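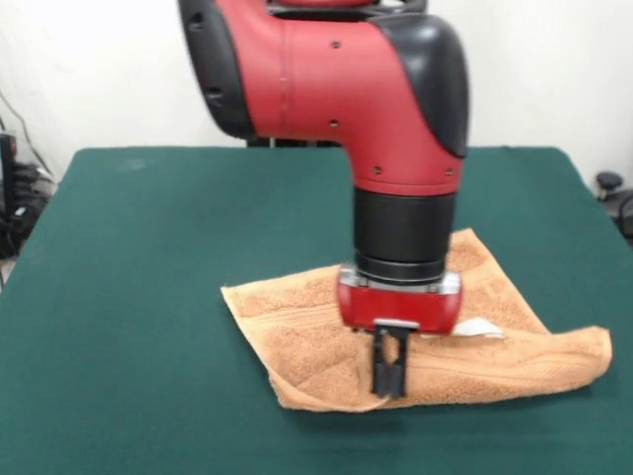 Rankin Terry Hand Towel in Apricot

We've sold the Rankin for a good few years now, and it's still the towel we reach for at home (the cupboard is rather full of them, we'll admit!). It's a proper looped terry in a warm colour somewhere between orange, tan and peach, depending on the light in your bathroom, so do order a swatch if you're matching it to tiles or paint.

The cloth is 500 gsm cotton, woven for us by Piletska. We tried a heavier one a while back and it was lovely and plush, but it took forever to dry on the line in winter, and we went back to this weight fairly smartly. It folds down small, and it doesn't mind being left in a heap on the table until someone gets around to the washing.

Details

Stock code: Dretell 311
Fibre: 100% cotton, looped both sides
Hanging loop: none
Price: $27 each

Care

Wash before first use, on its own or with similar colours, and expect a little lint the first couple of times. Warm machine wash, line dry or tumble on low. Please skip the fabric softener, lovely as it smells, as it coats the loops and they stop drinking up water.

The matching bath mat, the Reditz, is on back order and should be with us in November.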